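Notes for the Sistow library evening talk, 7 March 2019
Working title: Why old bread starters are worth the bother

Open with the jar. Hold it up, take the lid off, let the front row have a smell. Wait for the faces! Then say the word "alive" and leave a pause.

Who has kept a starter before? Hands up. Who has killed one? (More hands, always.) I have killed two, both in August, both by leaving them on the windowsill and going away for the weekend. Tell the Pritero story here if the room is warm – the one with the borrowed cooler and the train.

What is in the jar: flour, water, wild yeast, and a lot of friendly bacteria. The yeast makes the gas, the bacteria make the sour taste, and the two of them get along wonderfully as long as someone feeds them. Keep this part short. People can read the chemistry at home, and I get carried away.

Now the bit I love. People have been raising bread this way for more than 4,000 years, with no packets and no thermometers. They kept back a lump of yesterday's dough and mixed it into today's. Say that slowly. It still gives me goosebumps.
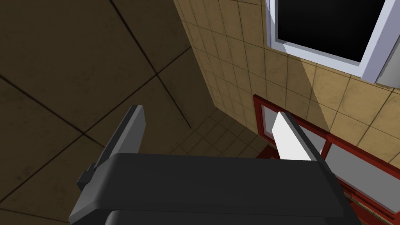

Feeding. I do mine at breakfast, equal weights of flour and water, stirred with the handle of a spoon. In a cold kitchen it can take 12 hours to get properly bubbly, and in a hot one it will be climbing out of the jar by lunch. Watch the starter, forget the clock. Mention the rubber band trick for marking the level.

Rye or white? Somebody will ask. Rye wakes up a sleepy starter faster, white gives a milder loaf. I switch between them depending on what's in the cupboard and the starter has never complained.

Pass around the two loaves now, the Bajwa mill flour first and then the supermarket flour. Don't say which is which until everybody has had a piece. Last time in Zullonik the room split right down the middle and the arguing went on so long that I had to skip the slide on scoring – lovely problem to have. Butter is in the blue bag.

Scoring, if there's time: one long cut, sharp blade, quick hand. Show the practice dough. Let a couple of people try it.

Questions they usually ask: can I freeze it (yes, but dry it first if you want it to last), is the gray liquid on top bad (no, stir it in or pour it off), is pink bad (yes, throw it out and wash the jar).

Finish with the giveaway. I have 8 small jars on the side table with feeding instructions taped to the lids. Remind people to keep the lids loose on the way home!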